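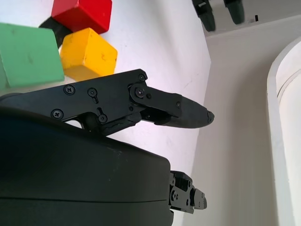
I moved to Edham in August with two suitcases and a bike, and the first thing I did was apply for a library card. It took four minutes at the desk. Getting the internet connected took the rest of the month, so I ended up spending most evenings at the library, and I've kept going since.

The Edham branch is a low brick building behind the medical centre. It was a primary school until the new one opened up the hill, and the coat hooks are still on the wall in the hallway at the height of a six-year-old. People hang umbrellas on them. The heating is either on or off. If you sit near the large print shelves you get the vent, and if you sit by the windows you keep your jumper on.

I read mostly non-fiction, and mostly whatever is on the returns trolley. I like the trolley because someone else has already done the choosing. In the first few weeks I read a history of lighthouse keeping, a book on pruning fruit trees (I have no fruit trees) and half of a very long biography that I gave up on at page 46. The lighthouse one was good. It had a whole chapter on the supply boats, including lists of what they carried, and the flour quantities alone kept me interested for an evening.

The loan period is three weeks with two renewals, unless somebody has a hold on the item. I was caught out by this with a cookbook. I'd marked five recipes and made one, a lentil soup with lemon, and then the hold came through and back it went. I'm now on the waiting list for the same cookbook. The soup needed more salt than it said.

Interlibrary loans are the part I'd recommend to anyone. You fill in a form, paper or online, and they find the book at another branch and send it over on the van. Mine have mostly come from Plaline, which has the bigger collection and a proper local history room. I rode over there once to have a look. It's a pleasant ride until the highway crossing, where you wait a long time for the lights. The local history room is open until 4 pm and you need to leave your bag in a locker. I looked up the street I live on and found it used to be called something else, and that the creek at the end of it was moved in order to build the oval. That explains the puddles on the near wing.

There are things I'd change. The catalogue doesn't handle spelling mistakes at all. One wrong letter and it tells you there are no results. The after-hours chute jams if you put a hardback in spine first, and the sign explaining this is inside the building. They also cut the evening hours at Edham from four nights to 2, and I was sorry about that. The late nights were well used, mainly by high school students and by people like me who'd come straight from work.

I've been asked by a couple of people why I don't just buy an e-reader. I did have one, and I read on it quite a lot when I was commuting by train. I found I started more books and finished fewer. With a library book there's a date on the slip, and I pay attention to the date. I've also stopped accumulating books, and my flat is small enough that this matters. The one bookcase I own has the toaster on it.

At the moment I have three out: a book about salt, a crime novel set on a ferry, and a guide to repairing clothes by hand. The clothes one has good diagrams. I've fixed a cuff and a pocket so far, and the elbow of my grey jumper is next, once I find wool that's close enough to the colour. The ferry one is due back first.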